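Households wanted for a home pest trial – ants, pantry moths and the traps that claim to stop them

Every spring the hardware store fills a shelf with things that promise to clear your kitchen of ants overnight. I have bought most of them. Some seemed to work, but the ants also left the year I bought nothing, and I would like better evidence than that.

Dernorach is looking for 70 households to take part in a home trial of ant baits and pantry moth traps, starting in September. We tested three plug-in repellers last year and were not impressed. The makers told us our test rooms were nothing like a real home. Fair enough, so we are asking for real homes.

What you would do

You get a box of traps or baits in plain packaging and put them where the sheet tells you to. Some boxes contain a dummy product with no active ingredient. You will not be told which you have, and please don't try to guess and then write to us about it. Once a week you fill in a one-page log and mail back the used sticky cards. The trial runs for 6 weeks. Most people should need 20 minutes a week, more if you have a lot of cupboards.
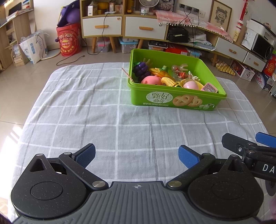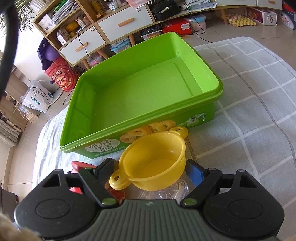 Who can apply

You need to have seen ants or moths indoors at least twice this year. Renters are welcome, but check with your landlord first. You must be willing to stop using sprays, peppermint oil, cinnamon, chalk lines and anything else your neighbor swears by until the trial is over. If you can't leave the vinegar alone, this is the wrong study for you.

We can't take homes with carpenter ants or termites. Those need a proper inspection and a sticky card won't help.

Households with pets or small children can join the moth group only.

Pay

$118 per household, paid when the last log arrives. Half of that if you drop out after week three. We don't pay in free product, and we don't ask for reviews.

Who is paying for it

You should ask this of any trial. Ours is funded by reader subscriptions. Two manufacturers, Rulteck and Mogensen, offered to supply traps for free and we said no – we buy them off the shelf like you would. Results will be published whichever way they fall, including if the dummy does just as well. I half expect it to.

How to apply

Write to Mihret Birhane, Home Trials, Dernorach, P.O. Box 333. Tell us what kind of home you have, what you have seen and in which rooms, and what you have already tried. A blurry photo of an ant is fine but not required. Previous members of the Plurnovari panel can apply again.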